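3.2 Where things end up on a table

The Tamside study began with a complaint. Marwan Awad, who shared a bench with one of the authors, maintained that any flat surface left alone would fill up with other people's belongings by four in the afternoon. We thought this was unfair to flat surfaces and set out to check. Over May we kept 162 placement records, each noting what was put down, and whether it went onto the open tabletop or into something with an edge.

Edges are popular. Given a tray, people used it, even when the tray occupied the least convenient part of the table and the rest of the surface was free. Cans were the most loyal tray-dwellers in our records, and they were seldom set down with any ceremony. We coded a can as "contained" if it lay anywhere inside the rim, at whatever angle its owner considered good enough.

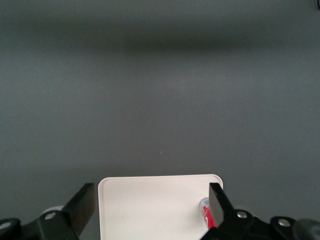

3.3 Round objects

Balls were harder to code. Khasawneh's earlier scheme, developed on the kitchen counters at Grudenholm, has 20 categories and not one of them admits that a thing may roll. Hala Khasawneh has since conceded the point by letter, with some grace. We added a category, "loose, round," and applied it to any ball found outside a container — including small ones, which two of our coders had at first wanted to treat as crumbs.

A loose ball on a plain gray surface is at least easy to find (Figure 2). Coders agreed on its category nearly every time, a level of harmony they did not reach over cans, lunch or the thermostat.

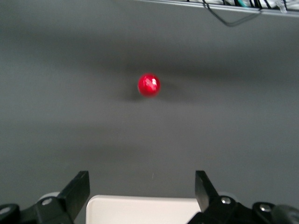 Figure 2. A small red ball on the open surface, coded "loose, round."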